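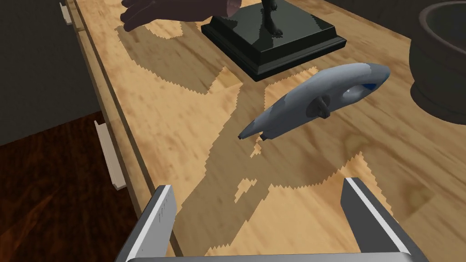
Keeping the Simulated Cell in Step

By Chaiwat Klinhom
Mar 3, 2023

The Grelon cell at Bratwood exists twice. One copy is bolted to a concrete floor and has an arm, a parallel gripper and a wrist camera. The other runs on a workstation in the next room and is used to train and test the picking software before any of it is allowed near the hardware. The real cell has a maintenance log going back several years. Until last August the simulated one had none, and the people who depended on it had begun to see results they could not explain.

Pentti Laitinen was given the job of looking after it. He came from the hardware side, where he had spent most of his time on gripper wear and cable routing, and he set up the service routine for the simulated cell along the same lines. There is a checklist, a log, and a rule that any change to the model of the cell is followed by a full check before training resumes.

The check starts at the wrist. In the simulated cell the camera sits behind and above the gripper, so the fingers rise into every view from the bottom edge. That makes them a fixed reference. Laitinen keeps a master render of the fingers in the open position and lays each new render over it. The fingers carry a row of small tick marks along the edge, and the ticks must land on those in the master to within 2 pixels. A larger error means that the camera mount has been moved in the file, that the lens setting has changed, or that the fingers are not opening to the commanded width.

All three have happened. The most common is the lens setting, which is stored in one place for the camera and in another for the image converter. Someone edits the first and leaves the second alone. The picture still looks reasonable to the eye, but the software, which works out distance from pixel position, reaches short. In one run of 500 picks the gripper closed in front of the part on nearly every attempt. The fault took four days to find and under a minute to correct.

The second station in the check is contact. Each object in the library, supplied by a small modeling shop called Noiphan, comes in two forms. One is the visible surface, with its color and shine. The other is a simpler hidden shape that the physics engine uses to decide what touches what. When the two disagree, the gripper will appear to close on air or sink into a solid part.

Long, tapered shapes give the most trouble. A model aircraft fuselage is a good test piece, being narrow at one end, rounded at the other and smooth along its length. If the hidden shape is one box around the whole body, the fingers stop well clear of the tail. If it is split into too many small pieces, the fingers catch on the joints and the part jumps. Laitinen settled on a short chain of rounded blocks for parts of this type, with extra blocks for anything that sticks out. He tests each one by closing the fingers slowly at several points along the body and reading the width at first contact.

Furniture and clutter are checked in the same way, though less often. A pot or a statue base is seldom picked up, but the arm has to pass by it, and a hidden shape that is too large will block a path that ought to be free. Objects that are meant to rest on the table are dropped from a small height and given time to settle. Any that are still moving at the end of the test are sent back. Objects left hanging above the surface are written up separately, as the cause is usually a wrong starting position in the layout file and has nothing to do with the shape.

Lighting is the third station, and the one on which opinion at Bratwood is divided. The renderer works out shadows from a map of limited size. When that map is stretched over a large tabletop, the shadow edges break up into steps, with pale islands of bare wood showing inside the dark areas. A larger map gives a cleaner edge and slows the renderer. At the finest setting tested, training fell to a third of its normal speed.

The vision group wanted clean shadows. Their concern was that the software would learn to treat a jagged edge as part of an object, or would learn to ignore edges altogether. Laitinen's position was that real light in the Bratwood cell is not clean either, and that the money was better spent on variety. He ran both settings against a test set of 1,319 images taken in the real cell. The difference in pick position was smaller than the spread between two runs of the same setting. The coarse map stayed. A fine map is used for the final test before release, and the two results are logged side by side so that any gap between them will show.

The fourth station is timing. The simulated arm takes small steps in time, and the size of the step sets how stiff the contact between finger and part can be. Too long a step and a gripped part will buzz between the fingers or shoot out sideways. The cell runs at 500 steps per second for general work and 2,000 for grasp tests. The higher rate is set by hand, and was left on by mistake often enough that the log now has a column for it.

A full check takes Laitinen half a day. A short version, covering the finger overlay and three contact tests, is run by script each morning, and the result is posted before the first job starts. If the overlay fails, the queue is held. He admits this was unpopular at first — the queue was held on five of the first nine mornings — and he has not loosened the limit.

The log itself is a plain text file. Each entry gives the version of the cell model, the change made, the name of the person who made it and the result of each station. Failed checks stay in the file along with the passed ones. When the real cell had its fingers replaced in the winter, the new pair was slightly thicker at the tip, and the change was measured, entered and carried over to the simulated pair on the same day. The master render was then replaced and the old one kept.

A second installation at Flostitby is due to take over the routine next. It has a different arm and no wrist camera, so the finger overlay will not carry across as it is. Laitinen plans to use the front edge of the table and its drawer handles as the reference there, seen from a camera fixed to the wall. The handles are small, hard-edged and never move, and the test script for them is already written. The tolerance has still to be set.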